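Padard opens repair and refill shop in Cundcombe

Cundcombe, Feb 3, 2025

Padard, the household goods cooperative from Vornbridge, announces the opening of its second shop. The new shop is at the lower end of Market Street in Cundcombe, in the building where the Uchida shoe store was for many years. It will receive its first customers in March.

The Cundcombe shop will offer the same two services which the people of Vornbridge already know. The first is refill. Customers bring their own bottles and jars and fill them with washing-up liquid, laundry soap, vinegar, soda crystals and hand soap. They pay only for the weight of what they take. The second is repair of small things for the home, such as kettles, lamps, pans with a broken handle, kitchen scales and umbrellas. Repairs are made at a long table in the front part of the shop, and customers are welcome to sit there and learn how the work is done.

The cooperative was started in Vornbridge by seven neighbours who wanted to buy soap in large quantity and share it. Today it has 184 members. In the past year the repair table in Vornbridge received more than 2,000 objects. Most of them went home again in working order, and for those that could not be saved, the useful parts were kept for other repairs.

"Many of our customers in Vornbridge come by bus from Cundcombe, with heavy bags of empty bottles," said Amanuel Tufa, manager of Padard. "They asked us every week when we will open nearer to them. We have looked for a good place for a long time, and we are very happy that we could find this one. The family Uchida has been kind and patient with us during all the discussions."

The building needed a certain amount of work. The floor in the back room has been replaced and the electric wiring is new. The old wooden counter of the shoe store was kept and cleaned, and it will be used for weighing. The high shelves, where the shoe boxes stood before, will hold goods for sale. The step at the entrance has been removed so that people with prams and wheelchairs can enter without help.

Besides the refill and repair services, the shop will sell a small choice of goods for kitchen and laundry. These include brushes with heads that can be changed, cotton cloths, dish racks, clothes pegs, enamel bowls and glass jars with rubber rings. Padard chooses articles which can be repaired with simple tools, and it keeps spare parts when the maker can supply them. Members of the cooperative receive a lower price on refills. Everybody can shop there, and it is not necessary to be a member.

Padard will also hold evening courses in the back room. The first course is about sharpening kitchen knives and scissors. The second one treats the care of iron pans, and after that there will be a course on sewing by hand, for which participants should bring a piece of clothing with a small hole or a lost button. The places are limited and it is asked to reserve at the counter or by telephone. Children may come to the sewing course together with an adult.

The shop in Vornbridge stays open with its usual hours. Customers who have left an object for repair in Vornbridge can, if they wish, collect it in Cundcombe after the opening. They should tell this to the staff when they leave the object and keep their paper ticket.

Two positions are still free in the Cundcombe shop, one for the refill counter and one for the repair table. Experience with electrical repairs is wanted for the second position. Applications should be sent in writing to the Vornbridge shop, for the attention of Amanuel Tufa.

About Padard
Padard is a cooperative owned by its members, with shops in Vornbridge and, from this spring, Cundcombe. Any profit is used for tools, courses and lower refill prices.

Press contact
Amanuel Tufa, Padard, Vornbridge
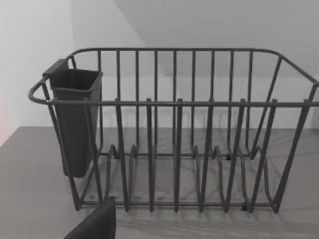
Dish rack in dark grey wire.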